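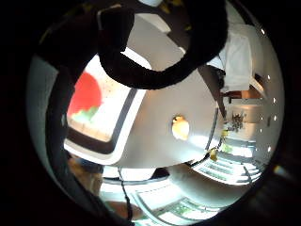 Friday, 4:40 pm

Finally had the big gray surface to myself this afternoon, so I got going on the sorting for the Lorente shelf (only three weeks after I said I would!). The little yellow thing is still without a home. Bonifacio Nieto thinks it belongs with the Stunum bits, I think it came in with the Dresero box, and neither of us can find the packing slip. It stays out where I can see it until Monday's call. Please don't put it in a drawer, whoever you are.

Labels: I printed 80 and we need 131, so there's another run to do. The glue on the new roll is much better than the last one, but it does NOT like cold hands, so warm up first.

The framed red circle is staying up. I went back and forth on it, but I like having a bit of color in there and Bonifacio says he'd miss it.

Still to do: wipe down the cabinet shelves, find the good scissors, ask Zakonero if they'll take back the 106 spare clips.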